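Ticket: Door controller drops to local mode overnight, Conddale building
Category: Access Control > Controllers > Network and Sync
Status: Resolved
Reported by: Carolina Rebelo
Assigned to: Yvonne Hulme

Problem as reported

The Prerari door controller on the ground floor goes to local mode during the night and stays there until someone restarts it. Cards already stored on the controller still open the doors. Cards added or removed in the Jisel console during the outage have no effect. The console shows the controller as "Offline, last sync 02:00" or similar. A restart from the front button brings it back, and it runs normally all day.

The first floor controller is the same model on the same firmware and has not dropped.

Environment

Two Prerari controllers, one per floor. Jisel console on a virtual server. Both controllers get addresses by DHCP from the building router, with reservations set. Network switch on each floor. The ground floor switch was replaced in May.

Log, Hulme

Pulled the event log from the ground floor controller. Each dropout starts with the same entries:

LINK DOWN eth0
LINK UP eth0
DHCP REQUEST
DHCP TIMEOUT
MODE LOCAL

The link loss is short. The controller asks for an address again when the link returns, gets no answer, and gives up. It does not try again until power is cycled. According to the setup menu, "DHCP retry" is set to 2 and "retry interval" is set to 30 seconds, so it stops asking after a minute.

Two separate questions, then: why the link drops at night, and why the DHCP request goes unanswered when it comes back.

Checked first:

- Patch cable between controller and switch. Replaced. Dropout repeated the same night.
- Controller power supply. Voltage steady under load with both door strikes held open.
- Address conflict. None found. The reservation matches the label on the board.
- Firmware. Same build on both floors.
- Server clock and controller clock. In agreement.

Rebelo confirmed no cleaning or electrical work takes place at that hour and that the cabinet is locked.

Log, Hulme, second entry

Compared the two switches. The first floor switch is the old model and has its power saving options turned off. The ground floor replacement was installed with default settings. It has a scheduled port restart at 02:00, which cuts and restores every port in turn. That accounts for the link loss.

Spanning tree is also on by default on the new switch. After a port comes up it is held in listening and learning before it passes traffic. That wait should be shorter than the controller's retry window, so it does not explain the failure alone. However, the uplink port to the router is restarted last. While the uplink is down and then held, nothing on the ground floor can reach the DHCP server. The controller uses up its retries during that gap.

Asked Rebelo whether other equipment on that switch is affected.

Reply, Rebelo

Nothing reported. The workshop machines on that floor are on the same switch, but they have fixed addresses. The printers come back by themselves. Only the door controller needs a restart.
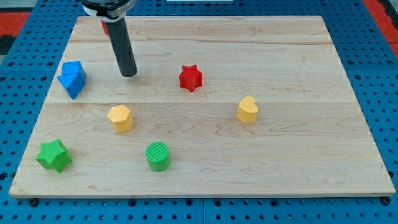 Consistent with the above. Fixed addresses skip the DHCP step, and the printers keep asking until they get a reply. The controller is the only device there that stops.

Changes made

1. Turned off the scheduled port restart on the ground floor switch.
2. Set the controller port to edge mode so it forwards as soon as the link is up. Uplink port left as it was.
3. Gave the controller a fixed address outside the DHCP pool. Removed the old reservation.
4. Saved the switch configuration to startup. The previous installer had not done this, and any changes would have been lost at the next power cut.

Test

Pulled the controller cable and put it back. Sync returned without a restart. Then restarted the uplink port with the controller connected. Controller went to local mode and returned to online when the uplink came back. Added a test card in Jisel and it opened the ground floor door. Removed the card and it was refused.

Left running overnight. No link events in the controller log on Tuesday morning, and the console shows no missed syncs.

Still open

The retry limit looks like a fault in the controller firmware. Raised with Coelho, who supplied the units, and asked for a build that keeps trying. The first floor controller is still on DHCP and would fail the same way after a long enough router outage. Rebelo has asked for it to be moved to a fixed address at the next visit.

Contact support | Copyright Conddale Building Systems | Back to top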